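Stonewashing

Stonewashing is a finishing process for denim and other heavy cotton cloth. Sewn garments are tumbled with pumice to soften them and take off some of the surface dye. Used mostly on jeans and jackets, sometimes bags. Result is a paler colour, a softer feel, and wear along the raised parts.

How it works

Indigo doesn't go all the way into the yarn. It sits on the outside, the core stays white. Any rubbing shows the core -- this is why denim fades at all, and why most piece-dyed cloth doesn't fade the same way. Seams are several layers thick and pucker a bit, so the ridges lose dye first and the hollows keep it.

Process

Garments are desized first (starch taken out with enzymes or hot water), then loaded into a drum with the stones. A common small-laundry load is 40 kg of cloth. Run time depends on the shade wanted. Then rinsing, picking the grit out of pockets, softener, tumble drying. Pocket grit is a constant nuisance and some finishers tack the pockets shut beforehand.
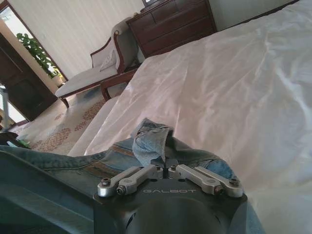

Björklund disputes the order given above and says desizing and stoning can be run in one bath for lighter cloths, with less water used and only a small loss of contrast. Practise varies between laundries. Two baths is still usual for heavy denim.

Enzyme washing

Cellulase enzymes eat at the cotton surface and loosen the dye. Less damage to the machines, no sludge. Often mixed with a small amount of stone anyway. Main fault is backstaining, where loose indigo settles again on the pocket linings and the white weft. Colour goes dull and greyish. Fixed partly by a neutral enzyme, partly by extra rinses.

Related finishes

Acid wash: pumice soaked in bleach, tumbled dry, strong blotchy contrast. No acid involved despite the name. Distressing is separate again -- hand sanding, grinding or cutting at hems and edges so the threads fray. A jacket may well get both, and faded body colour with darker seams and a ragged hem is a usual combination.
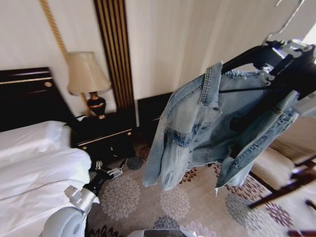 Care

Wash inside out, cold, not often. Line dry in shade. Frayed hems keep fraying unless a row of stitching is run just above teh loose threads.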